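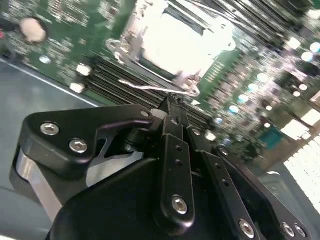 Section 2 -- Open day set-up, server board bench

For whoever is on the bench 5th December. Read it the night before, not with visitors at the rail. Questions to Chunhua Dong, ext. 1238.

Before doors

1. Power up the Goveo controller. Wait for the steady light. Then home the arm -- gripper open, nothing under it.

2. Chassis on the bench mat, side panel off, mains lead OUT. Push the case up against the stops.

3. Load the job called Stilport Visit. Not the November one, the heights are wrong.

Note: max 16 visitors per group. Send the rest over to the Poirier stand till the next slot.

Running the demo

4. Jog down to the board at slow speed. Stop short of the memory slots and let people look. Wrist camera goes to the big screen, check its not frozen.

CAUTION: fingertips are narrow. Keep them clear of the socket lever while jogging sideways. Lift first, then move.

5. Move to the processor position. Memory slots stay empty for this job. Don't clean the old paste off the heat spreader -- visitors ask about it, and Finn Pfeiffer covers thermal paste in his talk. Fingers should point up the board toward the processor, like so:

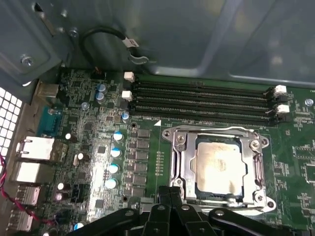
6. Hold position. Finn talks, two minutes. Hands off the pendant unless something moves that shoudn't.

7. Retract straight up, full height, then home. Never home from low down.

CAUTION: E-stop is on the left post. One person stays next to it the whole time, no swapping mid demo.

Between groups

8. Check the case against the stops again. People lean on the bench.

9. Fill in the Resteo log -- start time, group size, any faults. Initials too.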